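Relleo Desk Filing System
Set-up Guide, Section 5: Handing over the filing task
Issued 23/01/2025

This section covers the change from manual filing to arm-assisted filing at a shared desk. Complete Section 4 (mounting and power) first. Allow 63 minutes for the full procedure, including the staff briefing.

5.1 Preparing the stations

1. Choose one surface for incoming items and a second for the organizer. The two may differ in height.
2. Lay incoming books flat on the first surface. Do not stack more than two at this stage.
3. Stand the organizer upright within reach of the arm, slots open toward the arm's working side.
4. Clear cups, cables and loose paper from both surfaces.
5. Press TEACH on the Melell controller and store the position of each slot in turn.

Note: If the organizer is moved later, even slightly, repeat step 5. Old positions are not corrected automatically.

CAUTION: Keep hands out of the organizer while the status light is amber. The arm can restart up to 16 seconds after a pause. 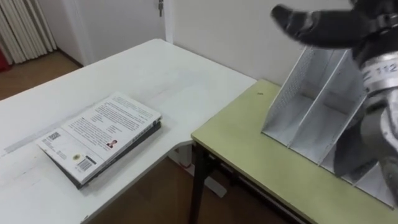
Bodnár asked at this point whether the person who used to do the filing still has a job to do. In our Skarnska office the answer was yes, but it was a different job, and it took a few weeks before anyone had written it down.

5.2 Reassigning the work

Before the first live shift, agree on the following with the people at the desk.

6. Name one operator per shift. The operator sets out items, answers prompts and signs the log.
7. Decide who handles exceptions: oversized books, damaged covers, barcodes that will not read. Expect roughly 13 a week at first.
8. Enter exception time in the shift plan. It is working time and should not be squeezed into breaks.
9. Show all staff at the desk the stop button, including those who never file anything.

Note: The log records items and faults. It does not record operator names unless the site turns this on. Tell staff which setting is in use.

5.3 First live shift

10. Run at LOW speed for the whole shift.
11. Keep the manual filing sheet at the desk. If the arm faults twice in a row, go back to filing by hand and call support.
12. At the end of the shift, compare the log with the organizer and enter any differences on form R-2.

Go on to Section 6 for routine cleaning.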